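Dry January, day 21, and other stuff

21/01/2020

Quick one because I have to be out the door soon and I promised myself I'd write something every week this month. Last week I didn't. So.

Still not drinking. Three weeks today. I keep a little tally on the inside of the pantry door in pencil and it's getting long enough that I had to start a second row, which felt good for a second and then I went and made toast.

People keep asking how it's going and I never know what to say. Fine? Sleep is better. Skin is the same. I thought I'd lose weight and I have not, because I'm eating ice cream like it's a job. Apparently that's normal, the sugar thing. My body wants its sugar back from somewhere.

The first week was the worst and not for the reason I expected. I figured Friday night would be hard. Friday was ok. It was the Monday. Came home, put my bag down, walked straight to the fridge and had my hand on the door before I even thought about it. Wasn't even thirsty. Stood there a while. Closed it. Drank a glass of water over the sink and felt kind of stupid.

That scared me a bit, to be fair. I never thought of myself as a big drinker. Two glasses with dinner, sometimes the third while doing the dishes. But that's every night, and if you'd asked me in a doctor's office I would of said "oh, socially." I did say that, last April, on the form. Ticked the box for 3 to 5 a week. Ha.

So I went back through my bank app and added up what I spent at the liquor store in December. $228. One month! And that's not counting the bar at Zutley, where I pay cash half the time, or the stuff people brought over for the holidays and I "helped" with. I'm putting the same amount in a jar at the end of January. Well, a savings account. Jar sounds nicer. 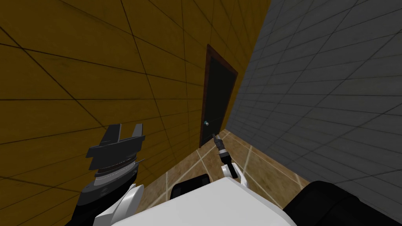
Yellow tile, gray tile, brown floor.

Ok what else. Went to Wernora on Saturday for the birthday dinner, the first real test I guess. Table of seven. Everybody ordered wine and I ordered a soda water with lime and waited for somebody to say something. One person did. "Are you pregnant or on antibiotics?" Neither, thanks. Then we talked about parking for twenty minutes and it was over.

What I noticed though – I was bored by nine thirty. Really bored. Normally I'd be on my third glass and telling the long version of some story. Sober I could hear that everyone else was on the long version of theirs. I don't mean that in a snotty way, I've been that person at that table plenty. But it does make me wonder how many of my nights out were fun and how many were just wine.

Drove home. That part was great. No waiting for a ride in the cold, no working out who goes first. In bed by eleven with a book and I remembered what I read the next day.

Things I've been drinking instead, since a couple of you asked in the comments:

Tonic with a lot of ice. Fine but sweet.
Ginger beer, the cloudy kind. Good, too expensive.
Pálfi, the alcohol free red. Tastes like grape juice that had a bad day. I finished the bottle anyway.
Tea. So much tea. I'm up at 3 in the morning because of the tea.

The Pálfi was a mistake I think. Not because of the taste. Pouring it in the wine glass made me want the other thing more than I had all week. Might work for you. I put the glasses up on the high shelf after that and use a mug now.

Not sure about February. Some people at work are counting down to the first like it's Christmas and have a bar picked out already. I'm half on that list. We've got the weekend in Galomville coming up and there's the brewery, and I do like that brewery, the porch and the pretzels and everything. I'd like to have one beer there and leave it at one. Don't know if I can. Would rather find out before I go then after, if that makes sense.

My rough plan is weekends only, nothing in the house. Five nights off every week. I've written it down here so now it's real, please be annoying about it.

Also I still owe you the soup recipe. I know. It's in the other notebook, which is in the car, and I'm late already. Next week!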